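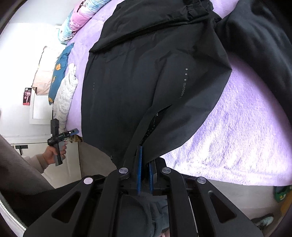
How do you fold a thin waterproof jacket so it stays folded?

Lay it face down with the zips done up, fold both sleeves across the back, then roll it from the hem towards the collar and tuck it into the hood. If there's no hood, use a pocket.

Asked 16/07/2023, viewed 3909 times

I've got two of these and they slide about in the drawer. Every time I take a jumper out they come undone. The fabric is slippery and I'd like to avoid elastic bands as they leave marks.

3 answers

Fabian Bühler
Rolling works better than folding with that sort of fabric. Leave the pockets a bit open so the air gets out while you roll. Don't leave it squashed up for months though, my old one went sticky inside after a winter in a rucksack.

biltley1208
just hang it up

Kjærgaard
Agree with hanging if you have the space. Otherwise stand the rolls upright in a shoebox, open end down. I do mine in May when the winter coats go up in the loft. Make sure they're properly dry first.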